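Premirport site – tray preparation line
Workstation inspection checklist with comments
Section C: hand-held gripper stations
Inspector: Narendra Tiwari
Period: January
Result codes: OK / COMMENT / ACTION

Scope. The list covers stations where operators set trays with hand-held grippers, and where the recorded motions are used to program the Skemeo tray cell. It does not cover the cell itself (see Section D) or the dishwash area.

C1. Table height and reach. OK
Top surface measured at 835 mm. All items to be handled are within forearm reach for both the day and evening operators. Two operators asked for a footrest. Passed to Brurov, the equipment supplier, as a request.

C2. Floor area and cable routing. ACTION
Cables must not cross the standing position or hang where a sleeve can catch them. The cable from the right-hand gripper runs across the work surface and off the table. A power strip sits on the floor on the right side of the station, with tangled cables running from it. Fit an overhead cable support and mount the strip off the floor. Retest after the work is done.

C3. Work surface layout. OK
Placemat and plate on the left, tray in the center, fork at the far end of the placemat. Layout agrees with the setting card.
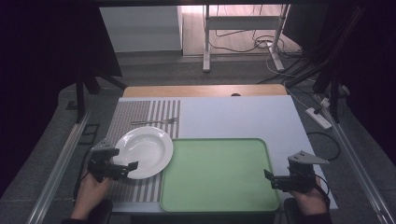
Who stops the work if an operator reports wrist pain?
The operator stops first, without asking, and the shift lead logs the stop. Output for that station is removed from the shift target until the operator has been seen.

C4. Duration of gripper work. COMMENT
Limit is 30 minutes at a time, followed by bare-hand work or a break. Log sheets show 727 completed settings for the period and 18 early stops. Most early stops give "thumb" or "forearm" as the cause. Before this project the same operators set trays by hand for a full shift and rotated only at lunch. They now rotate more often, but each setting takes longer and the load on the grip is higher. The rotation plan should be written down. At present it depends on who is shift lead.

C5. Gripper fingers, opening and contact. OK
Fingers must open and close without sticking. No sharp edges on any part that meets a tray or plate.

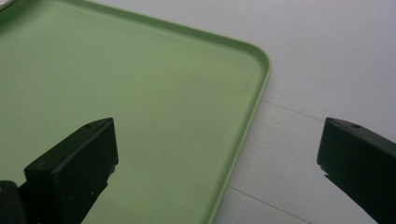

Pinch points are the main hazard for a second person at the table, as when a trainer reaches in to correct a grip. The rule is one person inside the rails at a time. Operators are taught to approach a tray with the fingers fully apart, one on each side of the rim, and to keep the free hand of any bystander off the table until the fingers are clear. The approach at the rounded corner follows this: wide gap, left finger above the green interior, right finger outside over the white surface. Two newer operators stated that the rule had been told to them but that they had not seen it in writing. Add to the setting card.

C6. Surface condition and hygiene. COMMENT
Table and tray to be wiped at the start of each session and at 2 p.m. Wipe log complete except for one afternoon. Gripper fingers are not on the wipe log at all. Add them. 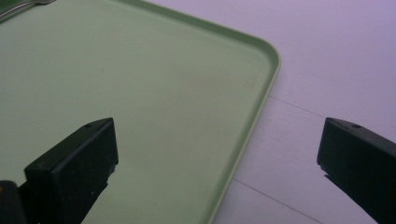

Cleaning used to belong to the kitchen porters, and under the new arrangement it is split between porters and station operators. Neither group has been given the added time in the schedule. Points that need a brush are the seams in the white top, where two thin lines run near the tray, and the inner side of the tray rim. Finger faces should be checked in the same pass, as the left one has slight scuffs and lighter specks on its sides. Scuffs are accepted if the surface can be wiped clean. Bansal, the cleaning contractor, is to confirm the agent is safe for the finger material.

C7. Staffing and information. ACTION
Operators asked what happens to their posts when the Skemeo cell takes over standard trays. The written notice covers training dates only. Site management to issue a notice stating which tasks stay manual (special diets, late changes, rejects) and how many posts that supports. This item was open at the last inspection and remains open.

C8. Recordings. OK
Operators are told when recording is on. Sign-off sheets present for everyone on the rota.

Open actions: C2, C7. Comments to be answered by the shift leads before the next round: C4, C6.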